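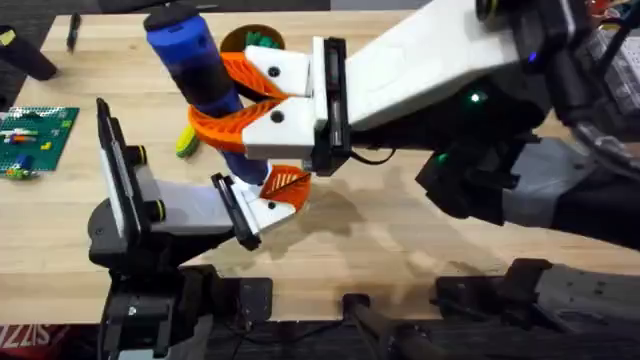 图 1　双臂协同持物：右臂手指夹持柱状物中段，左臂手指位于其下端附近

首页　文档　硬件　采集　训练　评估　下载

2026年3月20日　Despina Moschos、Periklis Koutsoukos

第四章　双臂交接实验的设置与复现

4.1 适用范围

本章说明如何在 Vumano 双臂平台上复现交接实验，包括台面布置、夹爪检查、示教采集、接触阶段标注、策略训练和评估。硬件安装与首次上电见第二章，单臂抓取见第三章。未完成单臂抓取验收的平台不得直接进入本章流程。

实验对应的方法在文中称为“接触阶段条件化”，由 Mitsotakis-Vlachou 实验室提出，训练部分用 Skoveo 实现，评估部分用 Nastach 工具执行。三者版本须来自同一发布包。混用版本时，标注文件可以正常读入，但阶段编码的顺序可能不一致，训练过程不会报错，只在评估阶段表现为过早松爪。

4.2 术语与方向约定

左臂、右臂：以工作区相机画面中的左右为准，与操作员站位无关。配置文件、日志和本章图注均采用这一约定。

给出臂：交接开始时持有物体的手臂。

接收臂：交接结束时持有物体的手臂。

共持：两侧手指同时与物体接触的时间段。共持不要求两侧都已形成稳定夹持，单侧手指托住或轻触物体也计入。

松爪：给出臂手指由夹持状态转为张开的指令时刻。日志以指令时刻为准，与手指实际脱离物体的时刻存在延迟。

鳍条手指：三角形镂空结构的柔性手指，受力后向物体一侧弯曲，贴合物体外形。图 1 中橙色部分即为此类手指。

4.3 方法概述

普通的行为克隆策略以图像和关节状态为输入，直接输出双臂动作序列。在交接任务中，这类策略的主要失败集中在共持阶段：接收臂手指遮挡物体后，相邻时刻的画面几乎相同，而示教数据在这些时刻给出的动作差别很大，有的继续收拢，有的已经松爪。策略对这些动作取折中，结果是给出臂手指停在半开位置，物体缓慢滑落。

接触阶段条件化在策略中增加一个离散变量，取值为接近、共持、转移、撤离四种之一。阶段变量由一个独立的小网络预测，输入为近期的夹爪开度、电机电流和图像特征。动作网络以预测得到的阶段为条件生成动作。训练时两个网络分开优化，动作网络使用人工标注的阶段；部署时改用预测值。

由于部署时阶段来自预测，阶段网络的误差会直接传给动作网络。为限制这种影响，阶段只允许按顺序向前推进，或者从共持退回接近。禁止从转移直接退回接近：给出臂一旦开始松爪，重新接近会使手指撞击物体上部。

注意：阶段变量不替代力控限幅。无论处于哪个阶段，底层控制器的电流限幅始终有效，不得为提高成功率而关闭。

4.4 台面布置

1. 清理两臂之间的交接区。交接区内除目标物体外不放其他硬质物品，交接区以外可以保留干扰物。

2. 确认桌沿夹具已锁紧。用手沿水平方向推动底座结构，夹具与台面之间不应有可感知的位移。木质台面受压后会出现轻微回弹，首次锁紧后应静置一段时间再复紧。

3. 检查线缆。腕部线缆沿连杆下侧走线，弯曲处留出余量。将手臂手动移动到交接区上方的极限姿态，线缆不得被拉直，也不得垂入两指之间。

4. 放置干扰物。本实验在交接区外保留小型积木、底板和圆形容器等日用物品，训练与评估阶段都不移除。干扰物的位置每次采集后随意调整，不作记录。

5. 放置目标物体。默认目标为细长柱状物，表面可带多种颜色。纯黑或透明物体不适用于本章的默认配置，见 4.12。

注意：干扰物不得高于给出臂的抓取高度。接收臂从侧下方接近物体，较高的干扰物会被连杆下侧碰倒。

4.5 夹爪与手指检查

1. 断开电机使能，检查手指外壳上的螺钉。螺钉应与外壳表面齐平，凸出时重新拧紧。

2. 检查鳍条手指的横筋。逐条轻压，横筋根部不得有裂纹。橡胶类材料的细裂纹在未受力时不易看到，应将手指弯曲后再检查一次。

3. 恢复使能，运行开合自检。两指应同时到达闭合位置。两指到位时间有先后时，先检查连杆间隙，再考虑重新标零。

4. 用柱状物做静态夹持测试：手指夹住物体中段，手臂保持不动，物体的倾斜角度不应随时间增大。若缓慢转动，说明夹持力偏低，或者指面有油污。

5. 用不掉屑的布擦拭指面。不使用含酒精的清洁剂，反复使用会使指面变硬。

注意：更换手指后必须重新采集开度基线。阶段网络以开度为输入，新旧手指的弯曲刚度不同，沿用旧基线会使共持阶段的判定提前。

注意：左右两侧手指应成对更换。只更换一侧时，两臂在同一开度指令下的夹持力不同，4.9 的判定阈值不再适用。

4.6 相机与同步

工作区相机固定安装，视野应同时覆盖两侧夹爪、整个交接区以及物体的初始位置。两臂底座可以部分进入画面，但不得遮挡交接区。

1. 固定相机，拧紧支架，记录安装参考面。

2. 锁定曝光和白平衡。自动曝光会在深色关节外壳进入画面时提高整体亮度，使手指颜色发生偏移。

3. 运行同步检查脚本。脚本驱动单侧夹爪反复开合，并比较画面中的运动与编码器读数之间的延迟。

4. 将延迟写入平台配置。数值应在多次运行中保持稳定；若逐次漂移，检查主机负载和相机接口，不要用平均值掩盖。

关节外壳上的指示灯会随状态变化。训练前不需要遮盖指示灯，但采集与评估时的固件须相同，以免灯光颜色与阶段之间形成偶然关联。早期一版数据中，某一状态灯恰好只在夹爪闭合后点亮，阶段网络在离线测试中准确率很高，更换固件后基本失效。排查这一问题花费的时间比训练本身长。

4.7 示教采集

示教由 2 名操作员轮换完成，每人同时控制两侧手臂。同一条示教中途不得换人。发布包附带约 900 条示教，包含两种交接方向。自行采集时，应先用发布包训练基线，再决定是否补充数据。

1. 在采集界面选择交接方向，确认给出臂和接收臂的标识与实际一致。

2. 将物体放到给出臂一侧，姿态为平放或近似直立。两种姿态应交替出现。

3. 操作给出臂抓取物体，提起后移至交接区上方。物体允许倾斜，不必调整到竖直。

4. 操作接收臂接近物体的空闲端。手指先与物体接触，再收拢。

5. 保持共持。共持期间两臂应有短暂静止，便于标注。静止时间不要刻意拉长，过长的静止会使策略在部署时停滞。

6. 给出臂松爪并沿远离物体的方向退出。退出方向应避开接收臂连杆。

7. 接收臂将物体放到本侧台面，结束录制。

8. 在界面中填写结果：成功、滑落、碰撞或操作员中止。失败的示教同样保存，不要删除。

注意：采集时任何人不得将手伸入两臂之间取物。物体掉落后先按下暂停，待两臂状态显示为停止后再取。

注意：接收臂以指尖托住物体底端的动作属于有效接触，不要因为尚未夹紧而重录。此类片段对共持阶段的学习有用，早期数据中数量偏少，策略在物体下端接触时容易把该状态判为接近。

失败示教不参与动作网络训练，但其中滑落前的片段会进入阶段网络的训练集。若采集时删掉这些片段，阶段网络对滑动引起的电流变化不敏感。

4.8 阶段标注

标注在 Skoveo 的时间轴视图中进行，每条示教标出三个边界。

1. 接近与共持的边界：接收臂手指首次接触物体的时刻。画面被遮挡时，参考接收臂电流曲线的首个上升沿。

2. 共持与转移的边界：给出臂发出松爪指令的时刻。该边界由日志自动给出，标注员只作核对。

3. 转移与撤离的边界：给出臂两指均脱离物体的时刻。鳍条手指回弹时可能再次碰到物体，以最后一次脱离为准。

4. 保存后运行一致性检查。边界顺序错误或缺失的文件会列入待复核清单，不参与训练。

标注员对第一类边界的分歧最大，原因通常是手指与物体在画面中重叠，但在深度方向上尚有间隙。出现分歧时取较晚的时刻。取较早时刻会把未接触的状态标为共持，部署时给出臂可能在接收臂尚未接触前松爪；取较晚时刻只会使交接稍慢。

自动标注功能仍处于试验状态。它可用于预填边界，预填结果必须逐条核对后才能保存。

4.9 训练

1. 在 Skoveo 中新建工程，导入示教和标注。导入时选择“按采集会话划分”，保证同一会话的数据不会同时进入训练集和验证集。

2. 先训练阶段网络。验证集损失不再下降时停止。查看混淆矩阵，重点检查共持被判为转移的比例。

3. 训练动作网络，阶段输入使用人工标注。开启“阶段扰动”选项，训练中会把边界前后的标签随机移动，使动作网络适应预测误差。

4. 合并两个网络，运行离线回放。回放只检查阶段推进是否符合 4.3 的顺序约束，不反映实际成功率。

5. 导出部署文件，记录配置摘要。

注意：不要联合微调两个网络。联合微调后离线损失更低，但阶段变量会逐渐失去原有含义，顺序约束随之失效。

注意：验证集损失与实际交接成功率的相关性较弱。多个验证损失接近的检查点应全部送入评估，不要只保留最低的一个。

4.10 评估

评估使用 Nastach 的固定起始位姿集，共 12 个，覆盖两种交接方向以及平放和近似直立两类初始姿态。界面会把参考轮廓叠加到相机画面上，操作员按轮廓摆放物体。

1. 载入部署文件，确认配置摘要与训练记录相同。

2. 运行空载动作检查。两臂在无物体的情况下走完接近动作，观察连杆间距。

3. 按界面提示摆放物体。轮廓重合后点击确认，手离开工作区，再启动策略。

4. 策略运行期间不得触碰台面，也不得调整干扰物。

5. 运行结束后由操作员判定结果，再由另一人根据录像复核。两次判定不一致的运行标为存疑，单独列出。

6. 全部起始位姿完成后，更换随机种子，从第一个位姿重新开始。

每次运行最多允许 2 次自动重试。重试仅在阶段由共持退回接近时触发，物体落到台面后不触发。报告中应分别给出首次成功和重试后成功，合并计算会掩盖共持阶段的不稳定。

成功的判定条件为：物体由接收臂独立持有，给出臂完全离开，物体随后被放到接收臂一侧的台面。物体在放置后倾倒不影响判定。接收臂夹住物体但给出臂未能松开，判为失败。

4.11 结果与解读

与未加阶段变量的基线相比，接触阶段条件化的主要改善出现在共持到转移之间，半开停滞的情况明显减少。抓取阶段和放置阶段没有可见差别，这与方法设计相符，阶段变量在这些时段不提供额外信息。

改善幅度与交接方向有关。由右臂交给左臂时效果更稳定，反方向的滑落更多。目前没有确定原因，一种可能是两臂的标零残差不同，另一种可能是相机视角使一侧手指更常被遮挡。交换两臂夹爪后，差异有所缩小但仍然存在。报告结果时必须分方向列出。

顺序约束的作用单独做过对照。去掉约束后，阶段会在共持和转移之间来回跳变，给出臂手指反复开合，物体逐次下滑。约束加入后跳变消失，但出现了另一类失败：阶段网络一旦误判进入转移，便没有办法返回，给出臂会完成松爪。后一类失败较少，单次后果更严重，物体一般直接掉落。

以下情况不在本章结果的覆盖范围内：软质物体、装有液体的容器、需要在空中翻转的交接，以及台面高度与训练时不同的布置。

4.12 故障处理

现象：两臂接近后停滞，均不收拢。
处理：查看阶段输出。若停留在接近，检查接收臂的电流基线；若已进入共持，检查示教中静止段是否过长。

现象：给出臂过早松爪。
处理：核对三个组件的发布包版本，再核对手指更换记录和开度基线。以上均正常时，抽查第一类边界的标注。

现象：物体在共持期间向下滑动。
处理：按 4.5 重做静态夹持测试。测试合格时，检查接收臂接触点是否过于靠近物体端部。

现象：接收臂连杆与给出臂手指接触。
处理：立即暂停。重新运行空载动作检查，确认两臂底座间距没有变化，桌沿夹具没有松动。

现象：目标为深色物体时，接近位置偏移。
处理：物体颜色与腕部或关节外壳接近时，图像特征区分度下降。补充该物体的示教后重新训练两个网络，不要只补训动作网络。

现象：录像与日志错位。
处理：重新执行 4.6 的同步检查。已采集的数据在延迟稳定时可以整体平移后使用，延迟漂移的会话应作废。

4.13 记录与归档

每次评估结束后保存以下内容：部署文件、配置摘要、逐次运行录像、阶段输出、电流曲线、人工判定及复核结果。录像不得剪去失败的运行。

手指更换、重新标零、相机移动和固件升级均须写入平台日志，并注明发生在哪一次会话之后。缺少上述记录的会话可以用于调试，不得用于结果报告。

自九月起，Nastach 将采用新的判定表格式。旧格式文件可由转换脚本读入，其中的存疑项需手动重新填写。

上一章　下一章　返回目录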